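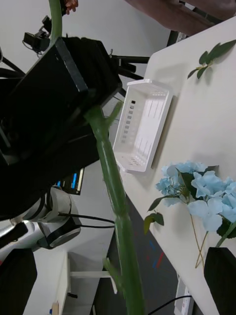

White plastic basket and green artificial stem

Wollis (electric van)

The Wollis is a small battery-electric delivery van built by Amadi at its works in Girkthorpe. If you've ever been stuck behind one you'll know the shape: short nose, tall box, back wheels tucked in so tight under the floor that it looks like it's standing on tiptoe. I've been writing these pages on small electric commercials for a good while now, and this is the one I get the most mail about, so I've made it longer than usual (sorry, folks on phones!).

Production ran to 561 vans, counting the dropside version but leaving out the prototypes. Most went to bakeries, laundries, parts suppliers and the local mail contractor. A fair few are still working.

Background

Amadi started out making tow tractors for warehouses, the squat little things that pull trains of carts, and you can feel it all over the Wollis. The motor is the tractor motor with a different end plate. The driver's seat is the tractor seat with a headrest bolted on. Nerys Rees, who ran engineering, wanted a van that could be fixed by the same people who fixed the tractors, using the same tools out of the same drawer, and she got her way on nearly everything except the doors.

The name comes from Wollis Lane, the road behind the works where the first prototype was driven. On the drawings it was called the D2, and older parts still carry D2 stamped on them. If you see a control box listed for sale as a "D2 unit," it'll fit a Wollis. People miss these all the time and they go cheap.

Chassis and body

There's a ladder frame in folded steel, with the battery slung between the rails. The cab is fiberglass and the load box is aluminum sheet on aluminum ribs. The box lifts off if you undo the bolts along each side and unplug the tail light harness, and I'd say two people and a hoist can have it on the ground before lunch. Please undo the ground strap behind the left rear mount as well! I tore mine clean off the first time.

Rust isn't bad as these things go. Look at the front crossmember, where road salt sits on the flat top, and at the lower edge of the battery tray. Everything else can be judged by poking it with a screwdriver.

Battery and range

The pack sits in a tray that slides out sideways on rollers, and it comes out from the curb side only. Amadi quoted a range of 62 miles in the first brochure, which was wildly cheerful, and the number vanished from the second one. My own van did almost 30 miles on its original pack in cold weather with the heater off. With the heater on I stopped looking at the gauge.

A full tray weighs 278 pounds. I mention it because the manual has it in one table and leaves it out of the section on removing the tray, and that's the section people have open when they're lying on the floor of the garage. Use the roller stand. Crescencio Ibarra, who rebuilds these packs, sells a copy of the factory stand with better casters, and it's the best money I've spent on the van.

Charging is through a socket behind a flap on the nose. Early vans have a flap hinged at the top, and it drops on your knuckles. Later ones hinge at the side. The swap is easy if you have the later grille panel, and a nuisance if you don't.

Driving

It's a hoot. The pedal has a long dead patch at the top and then everything arrives at once, so new drivers tend to leave a stop sign with a lurch. You learn to rest your foot just into the travel and roll from there. Regenerative braking is set by a knob under the dash with eight positions, and I've never met anybody who uses more than two of them. The steering is light and the turning circle is tiny. Crosswinds are another story, especially with nothing in the back, and I wouldn't take one over a high bridge on a gusty day for fun.

Colors and trim

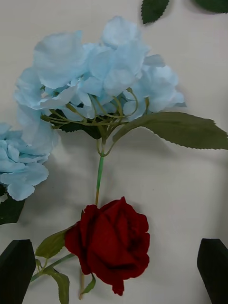
Amadi sold the van in white, gray and a light blue listed as Harbor, and the blue is the one restorers argue about. The paint supplier is long gone, the code doesn't cross over to anything modern, and every surviving panel has faded by a different amount. I've seen people match it far too dark, nearly a navy, from a scrap found under a door seal that had been stained by the adhesive. What you want is a pale sky blue, the same family as those hydrangea petals, and like them it goes slightly whiter where the light catches a fold, so hold your test card against a curved bit of the cab and not the flat side of the box. Kayode Mohammed has mixed several batches for owners and will send a card if you ask nicely. Trim was black vinyl whatever color you ordered.

Variants

Standard van. The common one, with a roller shutter at the back and a sliding door on the curb side.

Dropside. Same cab and frame with a flat bed. The sides are held by spring catches that are a pain to find now.

Long box. Stretched behind the rear axle for the laundry trade. It carries more and handles worse, and the tail swings out farther than you expect when you pull away from a curb.

Vutgate conversion. Vutgate was a body shop, not part of Amadi, and it turned standard vans into mobile coffee stands with a lift-up side. The conversions added a second small battery for the counter equipment. If yours has an extra fuse box behind the passenger seat and no label on it, that's what it was for.

Known faults

The contactor sticks. You'll hear a click with no drive, then a second click and off you go, and one morning you'll only get the first click. Clean the contacts every spring (I do mine in May) and keep a spare on the shelf.

Wiper linkages wear on the driver's side. The shutter tape frays at the bottom guide. The heater fan squeals, and a drop of light oil on the front bush cures it for a season.

Alina Coman keeps the parts cross-reference list, and it covers most of the switches and all the bearings. Lucyna Michalski is the person to write to about wiring diagrams for the later vans, where the wire colors changed partway through and the manual never caught up.

Page last changed 17th June, mostly the section on the charging flap.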